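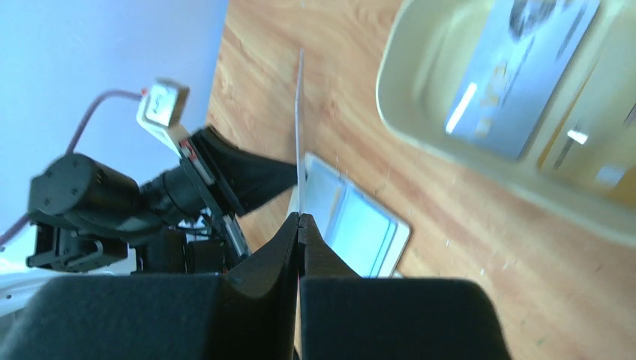 A thin card, seen nearly edge-on.

Mellstead Local History Circle
Notes from our meeting, 8 February 2021, written up by Inès Carré

Present: Thaddäus Wieser (chair), Nawal Saber, Pejman Mazandarani, Rania El Ouafi and me. We met by video again and started late, mostly my fault, as I sent out the old link. Sorry, all!

Last meeting's notes
Agreed, with one fix. I had written that the Vester mill closed after the flood, and Pejman says it was the sale that closed it and the flood came later. I've changed my copy.

The card index
Most of the evening went on this. Rania has now been through both cabinets from the old reading room and puts it at up to 4000 cards, which is more than I'd guessed (I was thinking one cabinet was half empty, and it isn't). The earliest date she has come across is 1894, on a card for a school prize day. She read a few out to us and we got completely sidetracked by a long feud over a footpath — I could have listened to that all night.

Nawal would like us to type up the cards exactly as written, odd spellings and all, and put any corrections in a separate column. Thaddäus worried that people searching for a family name would miss half of what we have. We went back and forth on it for a good while and landed on Nawal's way, with a second column for the modern spelling. Pejman will set up the spreadsheet and send it around.

Rania asked what to do with cards that have writing on both sides. They get one row, with the back typed after the front and a slash in between.

Kabbaj papers
The Kabbaj family has offered us the shop ledgers and a box of letters. Everyone was thrilled, me especially! Thaddäus will write to say yes please and ask if they mind the letters being read by visitors. We don't have a dry shelf for them yet. Nawal has room at home for now.

Spring walk
Still hoping for April, if we're allowed. Pejman wants to go by the river and I want to go up past the chapel, so we're doing the river this year and the chapel next. Rania pointed out that the stile by the lower field is broken — she'll call the farm.

Money
We paid $45 for acid-free folders. Dues are unchanged.

Anything else
Thaddäus still has my copy of the parish map. He says he'll drop it off.

To do
Pejman: spreadsheet
Thaddäus: letter to the Kabbajs, map
Rania: stile
Inès: send the right link next time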